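**zulema_navarrete**
Abro hilo porque estoy ordenando los juguetes de la sala y me he atascado con los peluches. Los de plástico los junto en una bandeja roja anaranjada, de borde alto, y los repaso con agua y jabón. Con el verde no me decido: arriba es de punto y abajo tiene pelo largo.
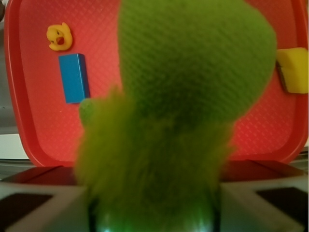
¿A qué temperatura se lava un peluche de pelo largo?

**Felero6**
En frío o hasta 30 grados, dentro de una funda de almohada cerrada y con centrifugado bajo. Mira antes la etiqueta.

**celeste.henriquez**
No estoy de acuerdo con la lavadora. A mí el pelo se me apelmazó en el primer lavado y no hubo manera. A mano, con jabón neutro, y se peina todavía húmedo con un cepillo de dientes.

**Felero6**
Eso es por la secadora, Celeste. Al aire no pasa. Llevo 4 años lavando así los de mis hijos.

**celeste.henriquez**
No tengo secadora.

**zulema_navarrete**
La etiqueta se la cortaron hace tiempo, así que irá a mano. La bandeja la pongo encima del fregadero gris para trabajar a buena altura, y el dinosaurio (o lo que sea) va al final, cuando acabe con lo demás. 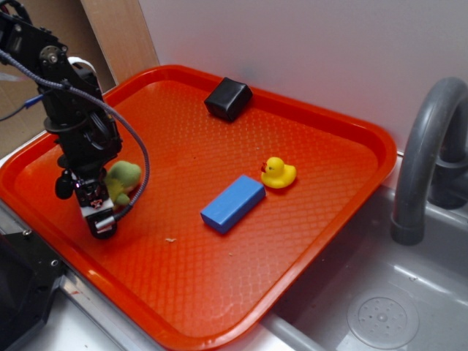 ### Re: el secado

**arancibia1648**
Escúrrelo envuelto en una toalla, sin retorcer, y ponlo a la sombra. En bandeja no lo seques, que por debajo no corre el aire. Yo uso una rejilla de horno.

**celeste.henriquez**
Rejilla sí. Dale la vuelta por la noche.

**zulema_navarrete**
Vale, lo lavo el jueves y os cuento.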